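The Sorting Table Still Needs People

By Yen-ting Tu
26 July 2024

When Plitine announced in February that robotic hands would be introduced at its Primell site, the first question from employees concerned jobs. The second concerned who would be blamed when a machine made a mistake. Management prepared a long answer to the first question and a very short one to the second. In my view, the order should have been reversed.

The Primell site receives mixed household items and separates them for reuse, recycling or disposal. It is repetitive work that calls for steady attention. A sorter at the site handles up to 500 items in a shift, and many experienced staff have wrist or shoulder complaints. I do not share the opinion that such work should be preserved at any cost. If a machine can take over part of the lifting and gripping, an employer has a duty to consider it.

That duty does not end with the purchase. Under the present plan, 7 employees will move from sorting to supervising the Illus line. Their new title suggests a promotion, yet their pay grade has not changed. They are expected to watch the hand at work, step in when a grip fails, and record each stoppage. In the trial period they filed 1,519 such records. Each one required a person to look at an object, judge what it was, and decide what should be done with it. This is skilled work and should be paid as skilled work.

The objects themselves explain much of the difficulty. An experienced sorter deals with a crumpled wrapper and a rigid container in the same motion, with little conscious thought. A robotic hand must be taught each of them, and the teaching draws on what sorters already know. 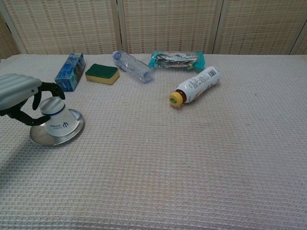 A robotic hand grips a white container on a practice table, with a sponge, a snack wrapper and plastic bottles nearby.

The employer should therefore commit to three measures before the line is extended to the Yu building. Supervising staff should be regraded. Each should receive 50 hours of paid training, including instruction in how stoppage records are used. Finally, those records should not be used to assess individual performance, as a stoppage may reflect good judgment on the part of the person who called it.

Plitine has said that it will review staffing after the first full year of operation. Employees should have a seat in that review from the start, with access to the same figures as management.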